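Keeping the shed yours: security tips for the home workshop

We had a run of shed break-ins in Bornanside last December, and our end of the lane got its share. The police came, were very nice about it and gave me a crime number, which I still have. I don't have the drill. What follows is what I've done to the place in the meantime, in no special order.

Start with the hinges
Everyone buys a bigger padlock. Mine was enormous, and the thief left it hanging there in perfect condition while he undid four screws on the other side of the door. Swap the hinge screws for coach bolts that go right through, with the nuts on the inside. Do the same for the hasp. If the wood round them is soft, put a steel plate behind it or you've only bolted yourself to a sponge.

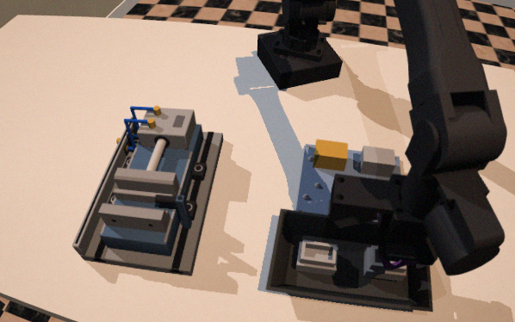
Write things down before they go
The form wanted make, model and serial number for every item. I had "drill, green". Take an evening, photograph each tool and its number plate, and email the lot to yourself. My list came to 126 lines, three of which were spirit levels I'd forgotten owning. Keep receipts in the house. Mine were in the shed, in the toolbox, and left with it.

Mark your tools
UV pens are cheap and fade, so go over the marks once a year. Engraving lasts longer. Postcode plus house number is enough. I also painted a fat stripe of leftover bathroom gloss on every handle, and anyone trying to sell a salmon pink mitre saw at the Wutside car boot is welcome to the conversation. 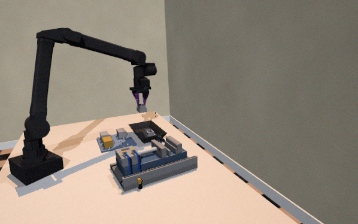 Gloss wants two thin coats and a night to harden, by the way. Wipe the handle with white spirit first. Skip the rubber grips, where it just peels off in your palm.

Cover the window
A shed window is a shop window. Frosted film costs little and still lets you find the kettle. Put it up with soapy water and an old bank card, working from the middle out.
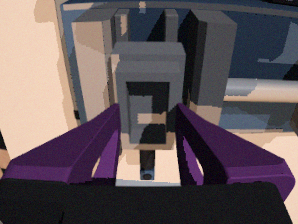 Grey block with a stepped top and a deep recess in the front.

Lights and alarms
I fitted a Cokix battery alarm on the door. It has gone off 16 times so far, 15 of them me. Check the batteries when the clocks change. Set the outside light to catch people at the door and aim it low, or you'll be lighting up every cat between here and Poulain.

If it happens anyway
Don't tidy up. I swept the floor before ringing, out of embarrassment, and the officer was very patient. Ring 101 if they've gone and 999 if they haven't. Get the crime number, tell your insurer the same day, and look at the small print on outbuildings. My policy had a limit of £301 for tools kept in one, and I'd love to know where the pound came from.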